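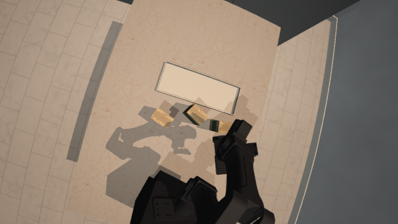 Quando a oficina Lumanlan decidiu comprar um braço robótico, Dindo Abella já tinha feito a conta três vezes, sempre nas costas de um envelope diferente, e em todas o dinheiro acabava antes de chegar à pinça.

– O braço cabe – disse ele a Renato Talavera, que estava a barrar manteiga numa torrada em cima do catálogo da Garnix. – O que não cabe é o resto. A formação, a mesa nova, o seguro, a tomada como deve ser.

– E tira lá o cotovelo da página, que eu ainda não vi os prazos – respondeu Renato, embora a torrada fosse dele e o cotovelo também.

Faziam brinquedos de madeira havia 25 anos, os dois, naquela rua estreita onde o carteiro entrava sem bater e ficava para o café. Comboios, quintas, caixas de blocos para empilhar, e eram os blocos que lhes davam cabo das costas, porque cada caixa se enchia à mão, peça a peça, até o Dindo começar a sonhar com cubinhos de faia. A encomenda da Esance, que queria caixas prontas em agosto, tinha vindo resolver-lhes o ano e estragar-lhes o sono.

A Brovitholm oferecia um modelo mais caro, com assistência incluída e um folheto lindíssimo. A Garnix pedia 15 por cento de entrada e entregava em 90 dias, o que atirava o braço para muito depois da encomenda, mas deixava pagar em 12 prestações. E mandava uma simulação, coisa que encantou o Renato: o braço preto debruçado sobre um tampo bege, três blocos de madeira, um tabuleiro branco à espera deles. Passou um serão inteiro a olhar para aquilo como quem olha para a fotografia de um neto.

– Repara que o tabuleiro está vazio – disse o Dindo.

– Está vazio porque ainda agora começou, homem.

– E o chão deles é de mosaico. O nosso tem aquele alto ao pé da serra de fita.

Era verdade, o alto existia desde o tempo do pai do Dindo, e já tinham os dois tropeçado nele tantas vezes que lhe davam a volta de olhos fechados. Foi preciso pôr mais uma linha na folha: nivelar o chão. A seguir outra, para um candeeiro, e outra ainda, em letra pequenina, onde o Renato escreveu «bolo para a inauguração» e que o Dindo fingiu não ver.

Na manhã de 2026-07-23 telefonaram à Garnix. Atendeu uma senhora muito paciente, que ouviu a história do alto, a história da Esance e boa parte da história do pai do Dindo, e no fim perguntou se queriam a pinça de série ou a outra.

Os dois olharam um para o outro por cima do telefone.

– Qual outra? – perguntou o Dindo, e foi à procura de um envelope.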